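Tuesday, after dinner

Shorts weather at last! It's only May and the office was already so stuffy by lunchtime that I had the door propped open with my bag. I'd promised myself I would get the desk sorted before Naa comes back from her trip, and I sort of did, in between everything else.

I started with the paper, which was a mistake, as paper always is. Twenty minutes gone reading old handouts from the Lyons visit (why did I keep 14 of them?) and then Iddrisu wandered in wanting the stapler and stayed to talk about his sister's wedding. They've got 80 people coming and one bathroom. I told him to rent something. He said that's what everyone says.

Anyway, the letter tray is staying. I tried to talk myself into getting rid of it, but then the orange flyer would just end up on the floor with all the white sheets under it, and I know me. The tissues stay too – hay fever. And the fuzzy teal thing stays, obviously, because I'd miss it, and it's soft, and I pick it up every time I'm on a long call.
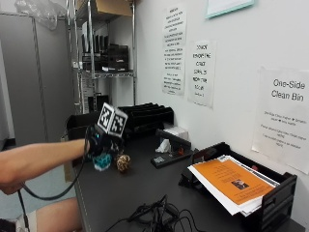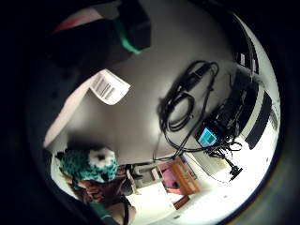

Filed under: desk stuff, small victories

The cables are another matter. I'd like to say I dealt with them, but there's a big black coil still lying there and I have no idea what half of it belongs to. Ngọc thinks we should put a tag on every single one. I said sure, after you! She laughed and went to get coffee.

Killian wants me to order a cable box from Hesholm, the kind with a lid, and I looked it up and it's 20 dollars for what is basically a shoebox. I have shoeboxes. I'm going to bring one in tomorrow and see if he notices.

Came home starving, ate leftover rice standing up, and then spent the evening looking at my own desk here, which is so much worse. There's a mug on it I don't even recognize. Maybe on the weekend. Need to call Mom back first, and buy hay fever pills, the 12 pack this time.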